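Chapter 7
Percentages at the Store

Walk through any grocery store and you are walking through a math book. Percentages hang from the ceiling, sit on the shelf tags, and show up again at the bottom of your receipt. Once you can read them quickly, shopping gets a lot more interesting!

In this chapter you will learn to find a percent of a number, work out a sale price, and go backward from a sale price to the original one. You will need your fraction skills from Chapter 4, so take another look at those pages if they feel rusty.

Let's start in the town of Clivport, where Arnar Grímsdóttir runs a small grocery called Kragh. Every November the store clears its shelves before the holiday stock comes in. Last year Arnar had 200 bags of chips to sell, and he cut the price in half. By closing time on the first day, 121 bags were gone. What percent is that? Write the fraction 121/200, divide to get 0.605, and move the decimal point two places to the right. The store sold 60.5 percent of its chips in a single day — a terrific result for a small shop.

The word percent means "out of one hundred." So 50 percent is 50 out of 100, or 1/2. To take 50 percent off a price, you can simply divide by 2. A $2.00 bag of chips drops to $1.00, and a $5.00 box of crackers drops to $2.50.

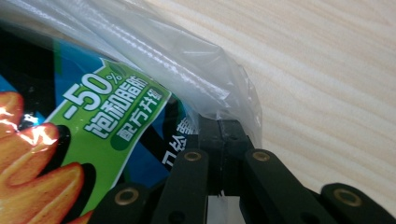
7.1 Finding the Discount and the Sale Price

Two amounts matter in every sale, and students mix them up all the time. The discount is the money taken off. The sale price is the money you still pay. At 50 percent off they happen to be equal, and that makes it a friendly place to begin. At 30 percent off they are quite different.

Suppose the Palard furniture store in Drekedstead sells a desk for $241.00 and offers 30 percent off.

Discount: 0.30 × $241.00 = $72.30
Sale price: $241.00 − $72.30 = $168.70

There is a shortcut, too. If 30 percent comes off, 70 percent is left, so you can multiply $241.00 by 0.70 and land on $168.70 in one step. Try it both ways and see which one you like better.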